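The two-armed clearing station in the canteen at Vurkby has been running since June, and I have been asked several times whether I am still against it. I am, mostly, though my reasons have changed. I used to think the arms wouldn't be able to pick up a plate. They can pick up a plate. What bothers me now is the amount of looking after they need in order to go on doing it, and how little of that work ever turns up in the talk about what the thing saves.

Take the morning setup, which I have done often enough to have opinions on. The arms have to be sent to their home position and checked against a fixed point on the base covers. Then the grippers are opened and closed on a gauge block, left first. Then the cables. Each arm has a thick one running up the outside of the link, and if the loop at the wrist is too short it pulls when the wrist turns, and if it is too long it drags over whatever is on the table. The Nenalance manual gives this a single line: "ensure adequate slack". Adequate for what? We found our own figure by wearing through a sleeve, and we marked it on the link with a paint pen. That mark is the most useful piece of documentation on the whole cell, and it isn't in the documentation.

After that come the wrist cameras, which get wiped with a dry cloth, and after that the table. A tray, a rack and a bin, all within reach, all more or less where the software expects them. I say more or less because the sellers were very proud that the machine doesn't need fixed positions. You can put the rack where you like, they told us. You can, and then you can spend 17 minutes finding out which pegs the right arm no longer reaches at a sensible angle.
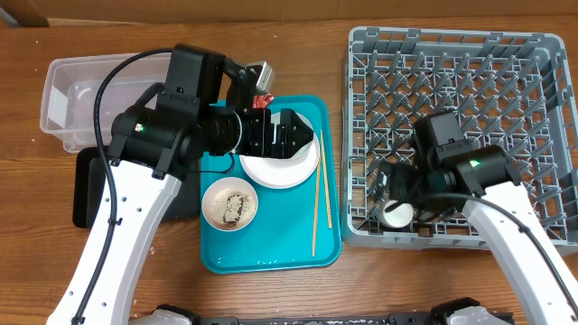

A reader in Lunde wrote to me after my last piece on this and made the opposite case. Their own cell, the letter went, took a bad fortnight to settle and has hardly been touched since, and all this fuss over cables and racks is what you get when too many hands are allowed near the thing. Give one person the setup, lock the rack down with two brackets and stop fiddling. "You are describing a badly kept machine," it finished, "and blaming the machine."

There is something in that. We do have too many hands. But look at what the advice comes to. The cell that was sold as flexible works well once you bolt it down and let only one person near it. I could have had a fixed washer line on those terms, and I would have known where to buy the parts.

Parts are the other sore point. The fingertips wear, and they wear unevenly, because a plate is nearly always taken by the rim and so the same small patch of the finger does all the work. The service sheet says to replace them every 1000 cycles. Ours begin to let heavy plates turn in the grip well before that, and paper cups, which weigh nothing, go on being held perfectly well by fingers that ought to be in the scrap box. So the cups tell you the grip is fine and the plates tell you it isn't. Anyone checking the cell with a cup, as the quick-start card suggests, will pass a worn pair every time.

The fault can be caught earlier through the wrist camera, if you are patient. Run the approach to the plate slowly, stop just short of the rim, and see whether the gap between the fingers is where it ought to be. If one finger comes up before the other, you have a bent tip or a screw working loose. Glazed plates make this harder than it should be, with the light sliding about on them, so I turn off the lamp on that side first. The check takes eight minutes for the pair of arms. It is in no manual I have been given. 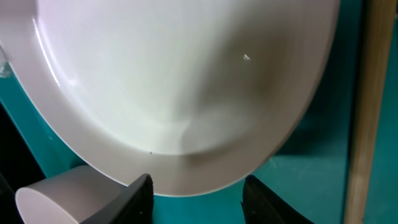 *Wrist camera view: white plate, teal behind it, both fingertips at the lower edge.*

The supplier's answer to all this is a service contract, with a visit every six weeks. The firm that does the visits in our area works out of Pernska, and they are decent at it. They tighten, they measure, they swap the tips, and they leave a sheet saying that everything is within limits. By the second week we are back to the paint pen and the slow approach.

I would be happier if the price of the cell had been quoted with those hours in it. Somebody is paid to clear the plates at Vurkby still. They just do it with a hex key now, before anyone else has come in, and it goes down in the accounts as maintenance.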